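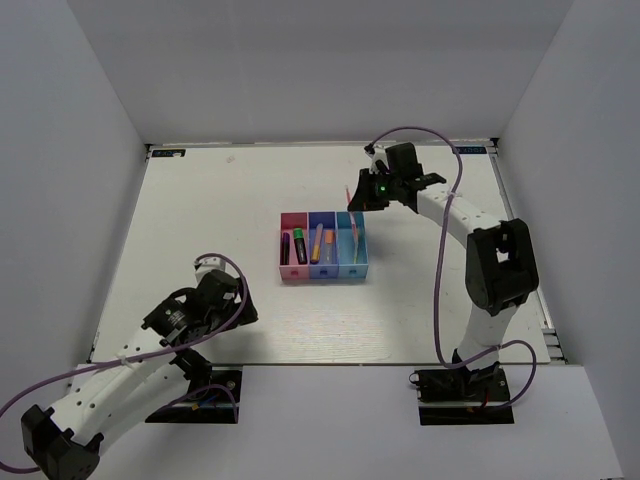 The three-compartment organizer, in pink and two blues

Ivdale web serial, progress report for April

Thank you again for your patience with us, and for the kind note after the wedding episode. We have now finished 40 scripts of the second season, and the Lollwood family feud is coming along very nicely - the twins finally know which of them was left out of the will! Average viewers per episode went from 784 to around 4000 once the Mamitz hotel story began, so we would love to keep that going through the summer. Casting for the Stojanović cousins is a little behind, with 3 parts still open, and the hospital set needs repainting before we can shoot there again. Spending is within the grant so far. The next batch of scripts will reach you in May.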